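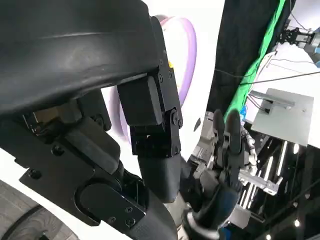

Why does a puffy coat keep you warm?

When I was nine I thought my winter coat had a heater in it. I really did! I used to put it on, stand in the porch and wait for it to switch on. My grandad let me believe this for most of a winter.

There isn't a heater, of course. The heater is you. Your body makes heat all day long, even when you're asleep, and a coat's job is to stop that heat wandering off into the cold air. So a coat hanging on a peg isn't warm at all. Try it: put your hand inside one that's been in a chilly hallway all night. Brrr.

So what's doing the work in there? Mostly air. I know that sounds daft, as air is what's making you cold in the first place. But air that stays still is very bad at carrying heat away, and air that moves is very good at it. The fluffy filling in a coat is full of tiny gaps, and each gap holds a little pocket of air that can't go anywhere. You warm it up, and it stays put next to you like a friendly cat.

Some coats are filled with down, the soft fluff that grows underneath a duck's or a goose's feathers. Others are filled with polyester, a kind of plastic that's been pulled into very thin, crinkly threads. Down is lighter and squashes up small, but it goes flat and sad when it gets soaked. Polyester copes much better with rain, and it's easier to wash (ask whoever does the washing in your house which one they'd prefer).

Now look at the lines of stitching across a puffy coat. I always thought they were just for decoration, but they make separate little rooms for the filling. Without them it would all slide down to the bottom and you'd have warm hips and freezing shoulders. I had an old blue Pumura jacket where the stitching came undone at the back, and by March I was wearing a sort of lumpy tail.

The outside layer matters too. It's usually nylon or polyester, woven so tightly that wind has trouble getting through. Wind is a heat thief – it pushes the warm air out and cold air in. That's why cuffs are often stretchy, and why I nag everyone in my family to do their zips right up.

Here's something to try at home. You need two jam jars with lids, a thick woolly sock and a grown-up. Ask the grown-up to fill both jars with warm water from the tap and put the lids on tightly. Pull the sock over one jar and leave the other bare. Put them both somewhere cool and go and do something else for half an hour. Then feel the water in each one with a finger. Which is warmer?

My neighbour Colm tried it with his own coat wrapped round the jar, and hadn't done the lid up. Please do the lid up.

One last thing, and it's a question I get asked a lot: can a coat keep something cold? Yes! Trapped air slows heat down whichever way it's going. If you wrap an ice lolly in a puffy coat on a hot day, it will melt more slowly than one left out in the sun. Put it in a bag first, though, or you'll be in trouble.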